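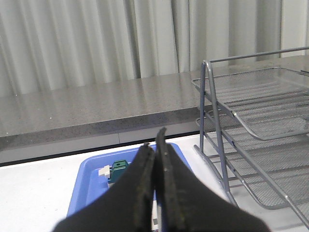 Figure 3. View from the wrist camera with the gripper above the blue tray. A green block and a smaller cream-white one lie to the left of the fingertips; the mesh rack stands to the right.

4.2 What the student policies learned

The course handout describes the tray task as solved by the end of term. We doubt that the logs support this. The two teams, Mirix and Nullell, submitted 1624 attempts between them, and the success rates in their reports were worked out from attempts the teams had themselves marked as valid. An attempt could be struck out for "operator error", a label that the handout never defines. Mirix struck out 53 attempts, nearly all from the final fortnight before the demonstration in December. Nullell struck out none, and finished with the lower score.

We therefore asked both teams to run their final policies again, 20 times each, with no attempt discarded. Neither reached its reported rate. The drop was larger for Mirix, though with so few runs we would not rank the teams on it.

A second doubt concerns what the policies were using as their cue. In views such as Figure 3 the fingers hide much of the inside of the tray, while the rim, the rack and the edge of the counter remain easy to make out. A policy could do well by lining itself up with these fixed things and closing where a block had usually been during training. Both teams wrote that their policy "finds the block". The training data cannot tell the two accounts apart – the tray was taped to the same spot on the table all term.

We tried a crude check. With the blocks left alone inside it, the tray was shifted by the width of one block, and the rack was kept where it was. Nullell's policy mostly followed the tray. Mirix's policy tended to go down at the old position and close on nothing. This is weak evidence, and a different shift might have given a different picture, but it sits badly with the claim made in the Mirix report.

Some of the blame belongs to the marking scheme. It rewarded a single percentage and gave no credit for describing failures, so a team that kept careful notes on missed grasps gained nothing by it. Nullell's notes are the more useful of the two sets and received the lower mark. The Vuderness rubric, which the course borrowed with small changes, was written for wheeled robots on a marked track, and we see no reason to expect it to carry over to grasping.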